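Wiki > Bench Robots > Faults and Safety > Phantom grip

Phantom grip (some people say "ghost pinch") is the name we use on this wiki for a fault where a cloth-handling robot believes it's holding fabric and isn't, or believes it let go and didn't. I'm Mirjam, I look after the faults section, and I've had more arguments over this page than all the others put together!

The name comes from Arif Bepari, who ran the Andero folding bench one July and got tired of writing "closed on nothing, reported success" in the log. The controller there judged a grip by how far the fingers stopped short of fully closed. Fine for a rolled sock. A single layer of thin cotton barely changes that number, so the check passed or failed pretty much at random.
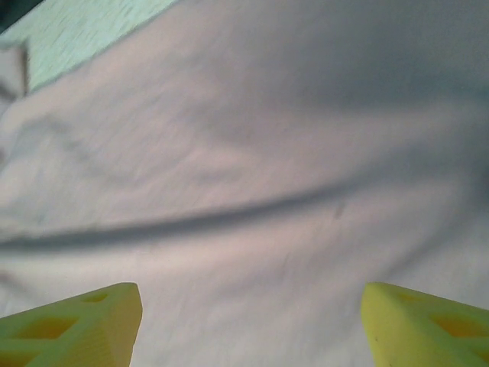
Phantom grip usually starts with a bad choice of where to pinch. The software wants a ridge, something that stands up enough to grab, and from the wrist a ridge and a shadow can look awfully alike. Take the long dark line curving across the white cloth above the open yellow fingers: it could be a fold, or it could be something cord-like, and I wouldn't bet my lunch on either. If the arm goes for a line like that and there's no fold under it, the fingers slide over the surface and shut on air. Arif went through 4000 logged grasps and marked 24 as phantom, 16 of them on white or very pale fabric (small numbers, I know, please stop emailing me).

The opposite case is the one that belongs under safety. With two arms sharing a garment, one side can miss its release and keep hold while the other pulls away. On the Andero bench that stripped a wrist gear, and Godelieve Verstraete, who had reached in to free a sleeve, got a nasty pinch on the thumb. Nothing broken, but she was cross for days.
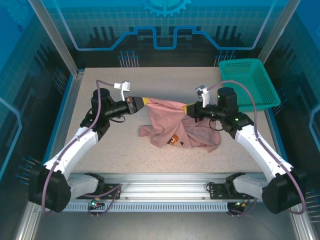 Pink garment held between the grippers of two rail-mounted arms.

The fix most of us use came from Henk Van Leeuwen: after closing, lift a little, look again, and only then report a grip. It adds time to every cycle and Thijs still grumbles about that. For the release side, cut power to both arms before your hands go anywhere near the cloth. A software pause doesn't count, because the motors stay live.

See also: Slip detection; Double-layer pick; Stuck release

Categories: Gripper faults | Cloth handling | Articles needing more sources

We use cookies to remember your settings. Accept | Manage choices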